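Call for participants: Working Group on Safe Practice for Shared-Bench Robots

The Civness Centre for Automation Practice, Drarkondale, is seeking 12 members for a working group that will revise its code of practice on small robotic arms used at table height. The current code was written for fenced equipment and offers little guidance on cleaning, food contact or two arms working side by side.

Members will review 186 comments received on the draft, attend 4 meetings and test the proposed wording against ordinary tasks, such as wiping used plates with a sponge.

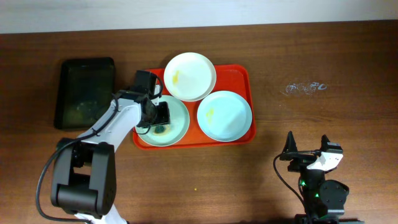 A reader of the draft, writing from Komenska, asked that the stopping rules be settled before anything else, and that they be short enough to post on a wall. The Centre agrees, and the first meeting will be given over to this matter.

We welcome applications from operators, kitchen and cleaning staff, safety officers and technicians. Formal engineering qualifications are not required – practical experience is. Members must declare any financial interest in a supplier. Travel within the region will be reimbursed.

Applications close at the end of March. Please send a one-page letter and the name of one referee to the Standards Office, Akande Building, Civness Centre, Drarkondale.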